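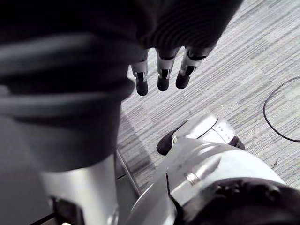 Conversations

A Good Ear and a Full Tank of Gas: An Afternoon with Aled Gwilliam

3 December 2024

Aled Gwilliam had the kettle on before I had my coat off, and he wanted to know straight away whether I played. I told him I'd had lessons as a kid and could still manage the first page of a few things. He seemed delighted with this.

"First page people are my favorite," he said. "I'm one myself. I can play you the opening of anything you like, and then I have to go and see about something in the kitchen."

He has been tuning pianos in and around Fonness for 30 years, and if you grew up here with a piano in the house there is a fair chance he has had his head inside it. Fonness has 4,000 people, two churches with decent uprights, a school with a very tired one, and a surprising number of front rooms where a piano sits under a row of family photographs and gets opened at Christmas. Aled knows them all by their faults. He'll say "the one with the sticky F on Mill Road" the way other people would give you a name.

I had meant to ask him first about how he got started, but we got onto the subject of weather, and it was a good while before we got off it. Weather, according to Aled, is most of the job.

"A piano is a big wooden thing with a lot of pull on it," he said. "The air gets damp and the soundboard swells a little, and up goes the pitch. Then everybody turns the heat on and it dries out and down it goes again. So folks call me in July when it's sticky and they call me again when the furnace has been running a month, and both times they think something's broken. Mostly it's just the year going by."

He has a lot to say about where people put their pianos. He doesn't like them over a heating vent, he doesn't like them in direct sun, and he has strong feelings about houseplants. (A saucer under a fern is, in his opinion, a promise that will sooner or later be broken.) An outside wall used to be forbidden and he's softened on that one, at least in newer houses. What he'd really like is for people to pick a spot and leave it there. One family moved theirs to a different corner every spring and he retuned it every spring, and he says he finally sat down with them over coffee and asked what they were looking for.

"They were looking for a place where it sounded nice," he said. "And I said, well, it sounded nice the last place, for the two weeks before you moved it."

He came to the trade late. He was 32, he'd been driving a delivery truck, and one of his regular stops was Foulkes, the music store that used to be across from the bank. Old-timers will remember it for the sheet music bins and the smell of valve oil. There was a workshop at the back, and Aled got into the habit of eating his sandwich there while the tuner worked.

"I'd stand there chewing and he'd be going bong, bong, bong, the same note over and over, and I thought, this man has the patience of a cow. Then one day he asked me if I could hear the wobble. And I could! I'd been hearing it for weeks and didn't know it was a thing you could hear on purpose."

The wobble is what tuners call a beat. Most notes on a piano have more than one string, and when two strings are very nearly the same but not quite, the sound swells and fades, a sort of slow wah-wah-wah. As you bring the one string up to the other the wobble gets slower and slower until it stretches out and is gone. Aled demonstrated this for me on the upright in his own living room, a brown Kornovden with a chipped music desk. He pulled one string off with his tuning lever so that it sounded like a saloon, then brought it home again with a movement of his wrist so small that I asked him to do it over so I could watch. I still couldn't see it. But I heard it the second time, that long lazy wave flattening out, and I'll admit I made him do it a third time for the pleasure of it.

The part that surprised me, and I suspect it will surprise anyone who hasn't sat down with a tuner, is that the octaves and chords are all slightly fudged. If you tune some of the intervals perfectly pure, others come out sour, so the sourness gets spread around in tiny amounts where no one will mind it. Aled likened it to making up a bed with a sheet that's just a bit too small. You can have one corner beautiful and the opposite corner popping off in the night, or you can have all the corners a little bit tight.

"I've had people get upset when I tell them that," he said. "They've paid me to put it in tune and here I am telling them it's out on purpose. So now I tell them afterward, when they've played something and they're happy."

Does he use one of the electronic tuning apps? He does, for some of it, and he doesn't see any shame in that. He uses it to set his starting note and to check himself in a noisy room, and when he's had a cold and his ears are stuffed up he leans on it more. But he goes through by ear at the end. Every piano has its own opinions, he says, particularly small ones with short bass strings, and he would sooner please the piano than the phone.

We had moved on to cake by this point, a ginger cake, very good, made from a recipe he says came with the house. I asked about the things he finds inside. I imagine everyone asks. Pencils, of course, and coins, and paper clips by the handful. He has found a baby tooth, a library card, playing cards, and once a whole set of Christmas place cards for a dinner that must have gone ahead without them. He found a love letter too, and he put it right back where it was and closed the lid.

"It wasn't out of tune," he said, and shrugged.

Mice are less romantic. They like the felt, and they like the quiet under the keys, and an instrument nobody has played in a few years is about as good a house as a mouse could ask for. He's had jobs that were an hour of tuning and three hours with a vacuum cleaner. Moths are worse in the long run. If readers take one thing away from this article he would like it to be that they should open up the piano and play it, every note, top to bottom, even if they only know the one song. It keeps the moving parts moving and it discourages lodgers.

I asked what he does when a piano is past saving, and for the first time that afternoon he took a while to answer. He gets these calls more and more. Somebody's mother has died, or is moving to an apartment, and there's an upright that came down through the family, and the pins are loose and won't hold, and the cost of putting it right would buy a better one. Often you can't give them away. He has had to say so to people standing there with their hand on the lid.

"You don't want to rush it," he said. "I always play it first. Whatever's left in it. I ask them what she used to play and if I know the first page I play that. And then we talk about it. Some people keep it anyway, as furniture, and that's fine, I've got nothing against furniture. Some people keep the music desk, or a few keys. There's one in Cerik where they made the front panel into a headboard, and I thought I'd hate it, and it's lovely."

Cerik is as far as he drives these days. He used to go out well past it, up into the hills with a thermos and his tools on the passenger seat, and sleep over at a farmhouse when the roads were bad. His knees have put a stop to the longer trips and he has been handing those customers on, a few at a time, to a younger tuner. He misses the farmhouses. People who live a long way out, he told me, tend to have a list waiting, and over the years he has been asked to look at a pump organ, a doorbell, an accordion that had been through a flood, and a squeaking rocking chair. He fixed the rocking chair. He did what he could for the accordion.

He isn't retiring. I asked it as politely as I knew how, and he waved his fork at me. The church pianos need doing before the carol services, and the school has a concert coming and is hoping he can do something about the low end, where several notes have started to sound, in his words, like someone dropping a drawer. He'll do that one in the evening when the building is quiet. Children are wonderful, he said, but they bounce things.

For anyone thinking of buying a used piano, he asked me to pass along some advice. Have somebody look at it before you pay the movers, even if it's free — especially if it's free. Play it loudly and then play it as softly as you can, and see if it still answers you. Open the bottom panel and have a sniff. Once it's in your house, give it a few weeks to settle in before you have it tuned, and don't apologize to the tuner for the state it's in or for your playing. He's been apologized to in every living room in Fonness and he would much prefer a cup of tea.

Before I left he got me to sit down at the Kornovden, and I played my first page of a little minuet, badly, with a stop in the middle to find the B flat. He listened all the way through from the doorway with the cake plate in his hand. Then he came over, reached past me, played one note up near the top a couple of times, frowned at it, and went off to look for his lever.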